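News > Local > Utilities

Print this story | E-mail this story

Derton to replace water meters in 261 homes starting in September

DERTON — The town will begin replacing residential water meters in the Pastano neighborhood in September, the first stage of a program that will later extend to Isah Road and the streets north of it.

The first stage covers 261 homes. The existing meters are mechanical units read by hand from the curb, and most were installed 19 years ago. Testing last winter found that 56 of the meters in Pastano recorded less water than had passed through them, in most cases at low flow rates such as those produced by a leaking toilet valve.

The new meters have no moving parts. Each one measures flow with an ultrasonic signal and transmits a reading to the utility once an hour. The battery is sealed and is not serviced by the customer.

"A worn meter tends to run slow," said Funmilayo Dauda, the town's water superintendent. "Some customers will see a higher reading after the change, and in those cases the earlier bills were low. We will not be billing anyone for past use."

Rates will not change as part of the program. The base charge and the price per thousand gallons stay as adopted in the current budget.

Work at each address is expected to take less than an hour, with the water shut off for part of that time. Where the meter is in a pit near the sidewalk, the resident does not need to be home. Where it is in a basement or utility closet, an adult must be present, and the area in front of the meter should be clear of stored items.

Gullier, the contractor, will leave a door notice at least 5 days before work begins on a block. Appointments for indoor meters can be made through the number on the notice. Crews will work from 8 a.m. to 4 p.m. and will carry town identification.

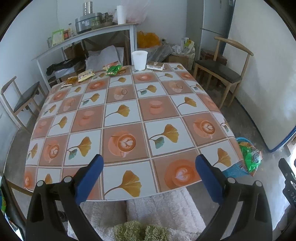 After the water is restored, residents should run a cold tap without an aerator — a bathtub or a laundry sink — until the flow is clear. Air in the line may cause sputtering for a short time. Water softeners and filters may be set to bypass before the appointment and returned to service once the line has been flushed.

Customers who do not want a transmitting meter may ask for one with the radio turned off. Those meters will be read by hand each quarter, and the reading fee already listed in the rate schedule will apply.

A map of the work areas is posted at the utility office. Dates for Isah Road have not been set.

Related items

Hydrant flushing moves to east side
Council approves storage tank inspection
Pastano sidewalk repairs enter second phase
How to read your water bill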